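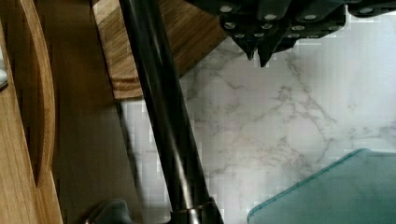
**Manipulation Practicum, Handout 2: Wrist Camera View and Approach Path**
Lamutthorpe, spring group

Please read this before you come to the lab. In the first session we moved the arm only with the teach pendant. Now you will plan the approach with the wrist camera view, and you will write down what the view does not tell you.

## Before moving

1. Start the Mosent controller and wait for the green status line.
2. Load your team profile. Do not use the profile of another team, the tool offset is different.
3. Close the fingers fully, then set the finger position to zero.
4. Set the speed limit to 7 percent. Only the instructor may raise it.

## Approach in a furnished room

On a clear bench the straight path is usually the good path. Between furniture it is often not. A thin vertical thing, such as a table leg or a pole, is the most common cause of a stop in our course. It takes few pixels when it is far, and it grows quickly when the wrist comes near. Mark every such thing on your sketch with a keep-out distance of 100 mm.

Three surfaces need extra care:

- **Polished stone.** Veins can be taken for edges by the detector. Strong light makes one part nearly white, and there the depth is missing.
- **Glass.** The depth sensor often reads the surface behind it. Use the edge of the glass, which is easier to find, and enter its height by hand.
- **Dark shade under a table.** Treat it as occupied until you have seen it from a second pose.

## Logging

The Jamex logger keeps the last 1,000 poses. When it is full, it writes over the oldest ones, so save after each run. Name the file with team letter and run number, for example `C_04`.

## To hand in (end of February)

- sketch of the workspace with keep-out zones
- two saved runs, one of them with a stop
- half a page: where did the path change, and why?

Reading: Siregar lab notes, chapter 2. The part on hand-eye calibration can be skipped for now, we return to it after the break.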